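Visit to the Condis Household Storage Showroom, Urnden
Report of the April study visit

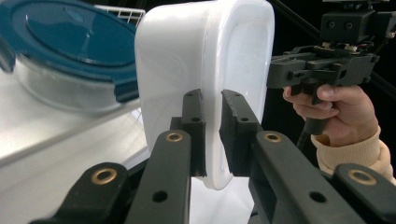 Purpose of the visit

Members of the Yoon Institute for Home Economics visited the Condis showroom and distribution hall at Urnden in April. The visit was arranged by Niamh Conneely, who teaches kitchen planning at the Institute, and was hosted by Ita Foley of Condis. Its aim was to review current food storage containers ahead of the refit of the Institute's two teaching kitchens.

The showroom

The group was received at 8 a.m. and taken first to the ground floor, where plastic and glass containers are shown together. Ms. Foley explained that the company now stocks 3000 separate items, of which food storage makes up the largest share. Opaque white plastic tubs remain the most frequent order from schools and canteens. Round glass containers with colored plastic lids sell mainly to households.

Members were free to handle the stock. Discussion centered on the rims of the plastic tubs - several members reported that rims on the Institute's present set have warped after repeated washing. Ms. Foley recommended that lids and tubs be washed separately and stored unstacked until dry. She also advised against mixing ranges in one cupboard, as lids of nearly the same size are easily confused.

The Bollent range

After a short break the group viewed the Bollent range, which Condis has carried for two seasons. The rounded corners were thought easier to clean than the square pattern now in use. Opinion on opaque plastic was divided. Some members preferred glass for the teaching kitchens so that students can check contents without opening the lid. Others considered the weight of glass a drawback on the upper shelves.

Matters arising

Condis has agreed to lend the Institute a sample set for one term. Ms. Conneely will prepare a labeling plan before the set is delivered, and comments from teaching staff should be sent to her by the end of May. The Institute thanks Ms. Foley and her colleagues for their hospitality.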